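White haze on oak table after oil finish, sand back or leave?

Man-sik Hwang
Fasville, posted in June

I finished a light oak table with two coats of hardwax oil, 12 hours apart. The top has a cloudy patch near one end that shows only at a low angle. Room was at 68 °F. Do I need to strip it?

tdelray
Probably too much oil. Mine did that and I left it alone. Still cloudy.

Vikorlow
Excess oil left on the surface dries soft and scatters light. Stripping is rarely needed. Test first: press a fingernail into the patch. If it marks, wait another week before touching it.

Once hard, rub the patch along the grain with a white pad and a few drops of mineral spirits. Wipe off and let it dry overnight. If haze remains, sand lightly with 300 grit or the nearest you can get, vacuum, and apply one thin coat. Buff until the cloth comes away clean. Lay used rags flat outdoors to dry, as they can self-heat.

Check the result with a lamp held low at the far end. My own light oak top, rounded corners, same type of oil:

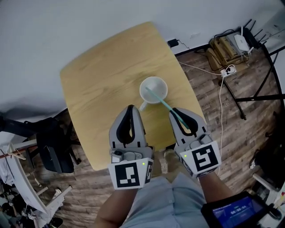 Related threads
Water rings on waxed pine
How long before an oiled top can take a hot mug?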